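Section 3: Pairing the chest strap and setting your zones

The Seltach chest strap sends heart rate readings to the Trerlow watch, to the phone app, or to both. Charge the watch fully before you begin. The strap runs on a coin cell and does not need charging.

Fitting the strap

1. Dampen the two ribbed pads on the inside of the strap with tap water.
2. Clip the sensor pod to the strap. Both studs should click.
3. Fasten the strap just below the chest muscles, with the logo the right way up. It should stay in place when you take a deep breath.

Note: the pod switches on when it touches skin. There is no power button.

Pairing with the watch

4. On the watch, hold the lower button until the menu opens, then choose Sensors > Add new > Heart rate.
5. Wait for the strap to be listed. The search stops after a minute. If nothing is found, wet the pads again and repeat step 4.
6. Select the strap and check that the four digits shown match those printed on the back of the pod.
7. Press the upper button to confirm. The watch vibrates once.

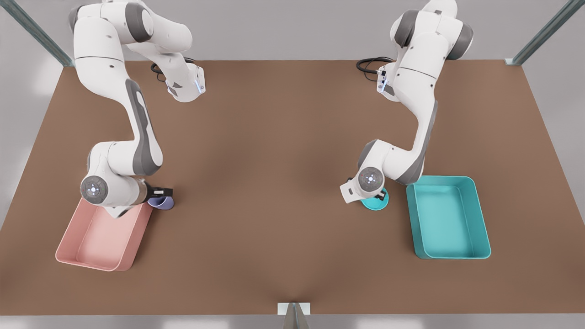
8. Return to the main display. A small heart symbol stays lit while the strap is connected and flashes when the signal is weak.

If you train in a gym where other people wear straps, pair at home first. The watch remembers up to 3 sensors and ignores any it has not been paired with.

Setting your zones

The watch works out five zones from your age. If you know your own maximum from a test, enter it by hand under Profile > Heart rate > Maximum. You can also set an upper alert. With the alert at 109, for instance, the watch buzzes whenever you go above 109 beats per minute, a setting some walkers use for easy recovery days.

Caution: if you have a pacemaker or any other implanted device, speak to your doctor before using the strap.

Caution: take the strap off if your skin becomes sore. Rinse it after each session and leave it to dry flat, away from radiators. 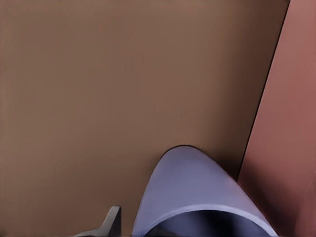 TROUBLESHOOTING

Reading jumps or drops to zero: tighten the strap by one notch and wet the pads. Synthetic shirts can cause static in dry weather.

Message "Memory full": the pod stores 1000 minutes of readings when no watch is in range. Open the app and choose Sync, then Clear pod.

Error 1815: the pod software is older than the watch software. Update the pod through the app, keeping the phone within arm's reach until the bar is full.

Strap not found after a battery change: remove the cell, wait ten seconds and refit it with the plus sign facing you.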